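Lesberg Court

Lesberg Court is a residential building of flats in the harbour quarter of Grurneck. It has four floors and 30 flats, and is known in the local property market mainly for its unusual form of ownership, in which the kitchens and the roof terrace belong to all the households together. The building was designed by the architect Kalevi Riihimäki.

History

The plot was used as a timber yard before it was bought by the developer Plera. The first plan was for ordinary rental flats. The town asked for a lower building with more daylight in the courtyard, and Riihimäki made the drawings again with two wings instead of one block. The first residents moved in during June, when the east wing was still without its lift.

Layout

The east wing contains the smaller homes, mostly with one bedroom. The flats in the west wing have two or three bedrooms and a balcony to the courtyard. All living rooms have oak floors and windows almost to the ceiling. The corner flats on the top floor look over the harbour and are seldom offered for sale — when one is, it usually goes first to somebody already living in the building.

Each flat has a small kitchen of its own. The 2 shared kitchens, on the ground floor, are larger and have long worktops and a separate pantry. They can be reserved by any household for an evening. 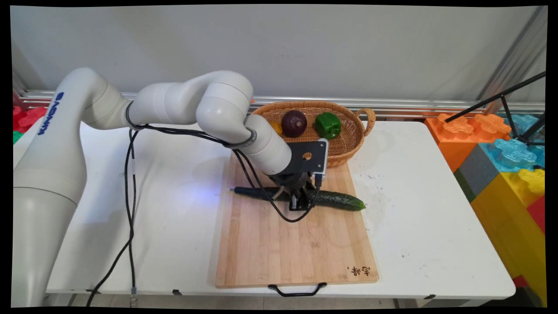 Ownership and costs

A buyer receives the flat and a share in the common rooms, and the two cannot be sold separately. The monthly charge covers heating, cleaning of the stairs and insurance of the building. It is calculated from the floor area, so a household pays the same whether it uses the shared kitchens or not. This rule was criticised by Natanael Furtado in his study of housing in Grurneck, where he proposed a lower charge for the smallest flats.

Sales are handled by the agency Yatsenko, which also keeps the waiting list. Parking spaces are let by the year and do not follow the flat when it is sold.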